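Bakery packing task added at Saketti

2025-05-05

Saketti has begun to record a new set of examples for its learning system, Tridine. The task is to put a pastry in a paper bag.

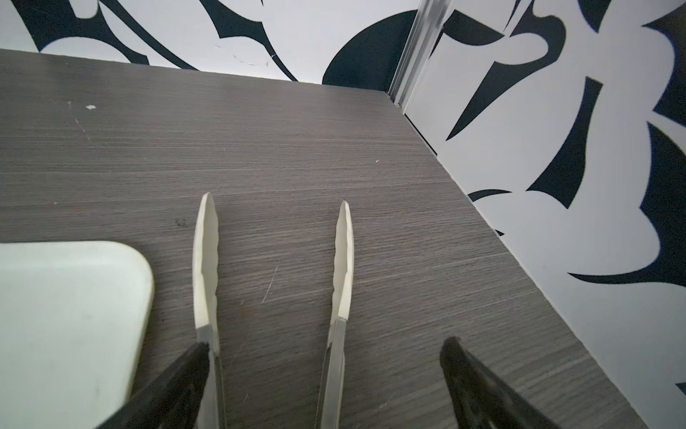
Birgit Sperling leads the work. Her team wants 905 recordings by December, and 59 are ready. 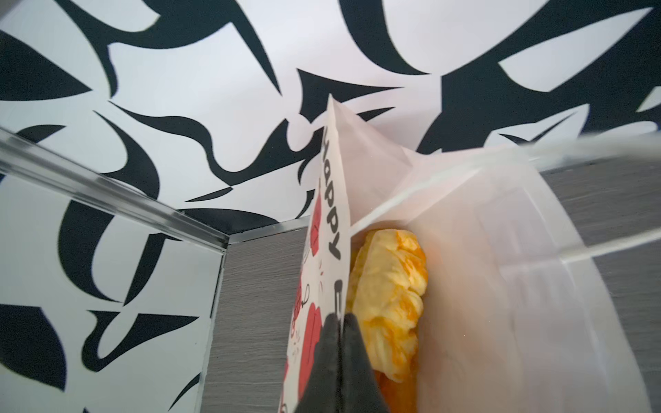
Thin paper is difficult, she says, and an operator needs many hours of practice before the recordings are good enough to keep.

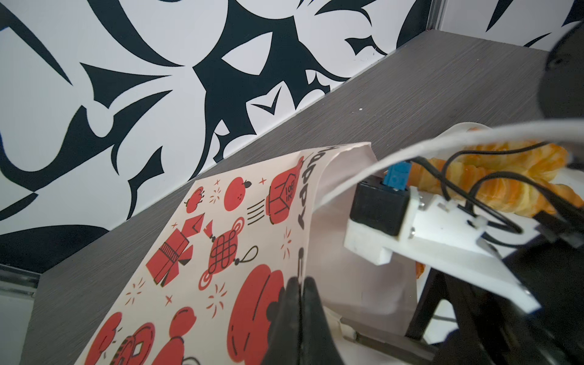
Next steps

Each recording is checked by Vojtěch Bartoš, who also writes the labels. 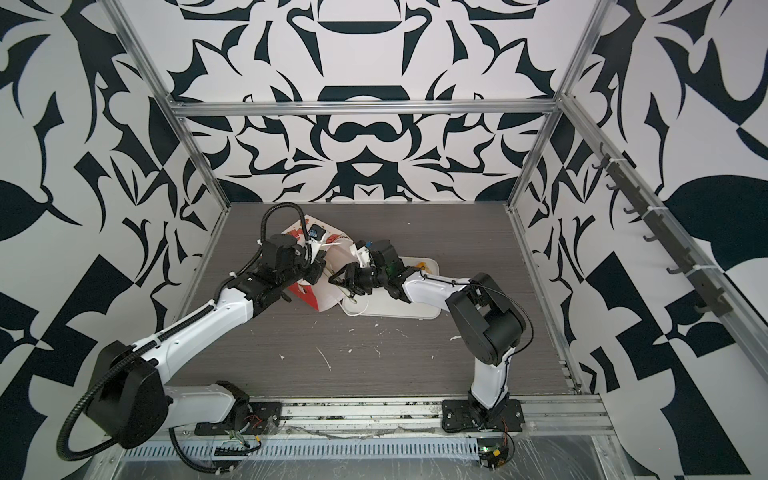
The first training run will start when 50 more recordings have passed his check.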